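Jistetti hand-held gripper kit review: three months of picking up laundry

Posted 30 May 2021 by Aravind Sastry

I bought the Jistetti kit in March, after a long winter of telling everybody in the shop I wasn't going to buy it. You hold it like a big trigger tool, you squeeze, two fingers close, and a camera up top records what the fingers are doing so a robot arm can learn from it later. No arm needed on the day you record. That was the whole appeal for me, because our one arm (an old Akell, slow but patient) is booked solid and I was tired of waiting my turn.

The box comes in better shape than I expected. Fingers, pads, trigger body, camera mount, a bag of screws and a small printed sheet that covers maybe half of what you need. Putting it together took me an evening. The finger plates went on fine, but the screws are tiny and the driver in the box is soft junk - use your own. I stripped one on the first night and had to dig through a drawer for a replacement.

Also, check your marker squares before you do anything else. Each finger has one, and the software uses them to work out how wide open the gripper is. One of mine showed up with a corner lifting. I pressed it down, it came back up, I pressed it down again, and in the end I wrote to Salomar, the shop I ordered from, and they mailed a new pair with no fuss. Good people, slow mail.

So, clothes. I wanted shirts from day one, because blocks and cups are easy and I figured if the thing could deal with a collar it could deal with anything I'd ask of it. I've now recorded 2,013 grabs with it, nearly all of them cloth, and I have opinions!

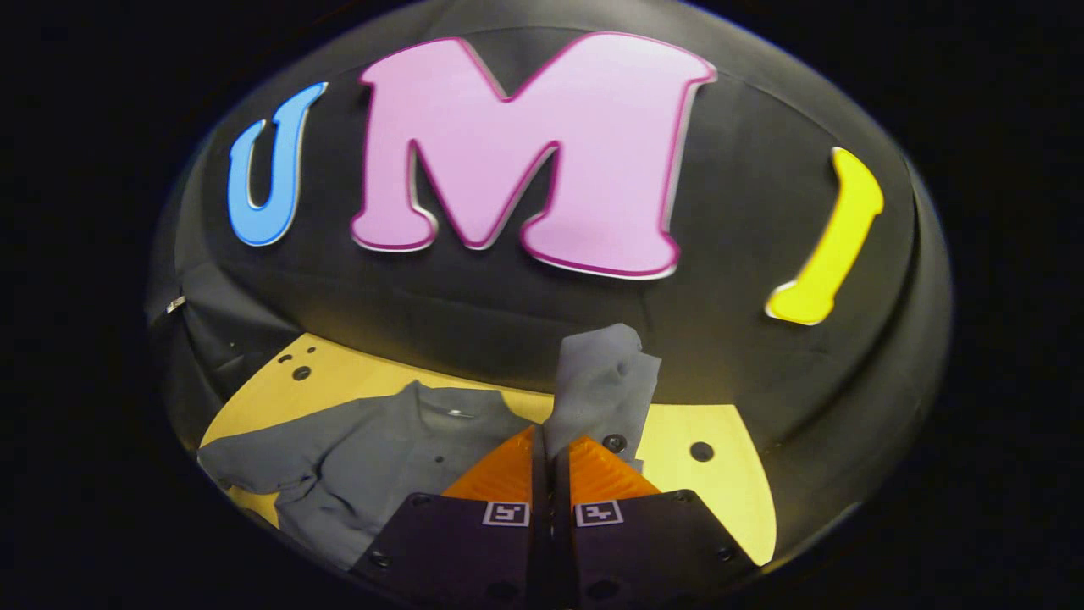 The soft pads are the best part of the kit, hands down. They're ribbed, they give a little, and they'll take hold of a fold of fabric without you having to stab at the table. I had a cheaper Kaczorowski gripper before this one with hard flat tips and it was a misery on thin cotton. You'd pinch, lift, and watch the shirt slide right out. With the Jistetti I can come down on a wrinkle, squeeze lightly and get a decent bunch of cloth most of the time. Thick hems are harder. If the fold is too fat it wants to ride up toward the top of the pads, and then you have to let go and try again.

What I don't love is the weight. It's fine for the first 50 grabs of a session and then my wrist starts complaining, and by 178 (my record for one sitting, never again) I was holding it with both hands and making bad grabs because I was grumpy. There's a threaded hole on the body that looks like it should take a strap. It doesn't fit any strap I own. I've got a loop of cord tied through there now and it helps a bit.

The fingers are also wide. Great for cloth on an open table, not so great when you want to get one sleeve out from next to another sleeve. You end up nudging stuff you didn't mean to touch. I learned to come in from the side, which took me a week or so, and my recordings from before that are pretty ugly.

Software is okay. Recording is one button, I've got no complaints there. Sorting through the clips later is slow and the program forgets which folder you were in every single time you open it. It has crashed on me 7 times, always while exporting, and I only lost work once. Save often.

A couple of other small things. The trigger squeaked until I put a drop of oil on the pivot. The pads pick up lint like crazy, so keep a damp rag handy if you're doing shirts or towels. Spare pads are sold in pairs and I'd just add a set to your first order and save on the shipping.

Would I buy it again? Yeah, I would. If you only want to pick up hard little objects, the Kaczorowski costs less and will do you fine. For cloth I'd go with this one, and I'd get a real screwdriver to go with it. I've got towels lined up for next month and I'll add a note here once I've tried the spare pads on them.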